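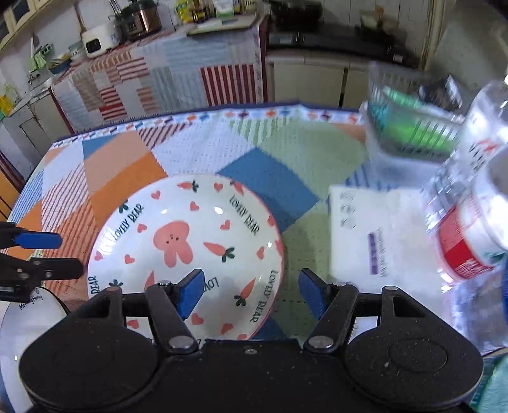
**Call for Participants: Household Table Clearing and Tableware Handling Study**

Sirnton Institute for Home Studies invites adults to take part in a study of everyday work at the kitchen table. The study concerns the ordinary tasks that follow and precede a family meal: clearing bowls and plates, moving bottles and boxes out of the way, stacking, and setting the table again. Sessions are held in furnished home kitchens in the Fliston area.

## What participants will do

Each participant attends three sessions on separate days. In a session, the participant works at a dining table laid with household tableware and carries out a series of short tasks read aloud by the session leader. Tasks include the following:

- collecting bowls and plates and stacking them by size
- returning bottles, tissues and food containers to an agreed place
- setting the table for a stated number of people
- folding and replacing table linen

Participants work at their own pace. No task is scored, and there is no preferred way to complete one. A short written questionnaire follows each session.

## The setting

The study uses lived-in kitchens with their usual contents. Tables are covered with cloths in daily use, and the tableware is a mixture of plain and decorated pieces of the kind many families own. 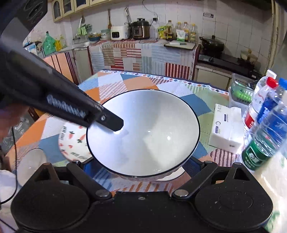
Applicants should be comfortable handling ceramic and glass items of different sizes and weights. Serving bowls can be large and smooth, such as the white one with the thin dark rim, and they share the table with other pieces like the plate with the carrot pattern. Water bottles and a box of tissues may also be within reach. Participants are asked to treat all items as they would those of a friend or neighbor. Accidental breakage is covered by the Institute and is not charged to the participant.

## Who may apply

Applicants must:

- be 18 years of age or older
- be able to stand for up to one hour, with breaks
- be able to lift a filled serving bowl with either hand
- follow spoken instructions in English

Experience in catering or housekeeping is not required. Persons employed by Sirnton or by its project partner, Bovar, are not eligible. Applicants with allergies to common foods or dish soap should state this when applying.

## Schedule and payment

Sessions run throughout July, with morning and afternoon places available. A limited number of Saturday places are reserved for applicants who work during the week. Participants who complete all three sessions receive $200. Those who withdraw early are paid for each session attended.

## How to apply

Please send a brief letter giving your name, telephone number and preferred session times to Shamim Awan, Study Coordinator, Sirnton Institute for Home Studies, Room 618, Sjöberg Building, Fliston. Applicants will receive a reply within five working days.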